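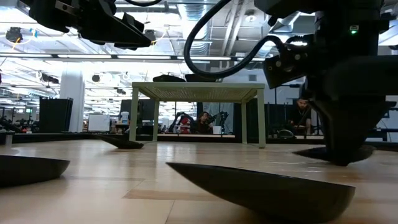
Mesita Lutetti + platillos negros Zerura
Ref. 1929 – disponible
88 € el conjunto, IVA incluido

Mesita baja de cuatro patas rectas y finas, tablero rectangular, color claro. Pequeña de verdad, miren las medidas antes de pedir, que luego vienen las devoluciones. El tablero tiene textura, no es liso: para escribir encima no sirve, para dejar platillos, llaves o una taza perfecta. Se puede poner en el suelo o encima de otra mesa más grande, para ganar un nivel en el bufé o en el mostrador.

El conjunto incluye la mesita y una caja de 6 platillos surtidos. El surtido lo hace el almacén, no se puede elegir. Si quieren formas concretas, pedir sueltos (escriban antes y confirmamos que hay). 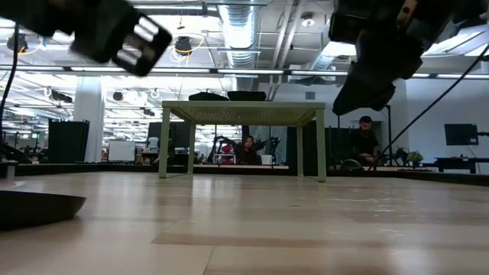

Mesita Lutetti con dos piezas negras encima.

Montaje: las patas van aparte. Apretar todas a mano primero y luego repasar. Si cojea, aflojar y volver a empezar sobre una superficie plana. Limpieza con paño humedo y secar enseguida, nada de estropajo.

Los platillos Zerura son todos en negro brillante, sin otro color por ahora. Formas distintas para mezclar: salsas, aceitunas, frutos secos, un postre pequeño. También los piden para anillos y clips. Las huellas se notan – es lo que tiene el negro con brillo – así que un repaso con paño seco antes de sacarlos. No meter en horno. Los de borde ondulado apilan mal, guardar aparte o con un papel en medio.
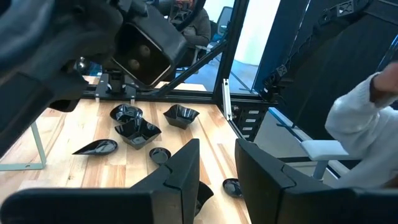 Platillos Zerura: cuadrados de esquinas levantadas, redondos pequeños, ondulado y gota.

Envío en 5 días laborables, península. Islas consultar. Platillos rotos en el transporte: foto del paquete y se reponen sin coste, pero avisen el mismo dia de la entrega.

Recogida gratis en tienda Desjardins, con el número de pedido.

Precios actualizados el 23 de julio de 2024. Bandeja Fitik a juego: agotada, vuelve en enero.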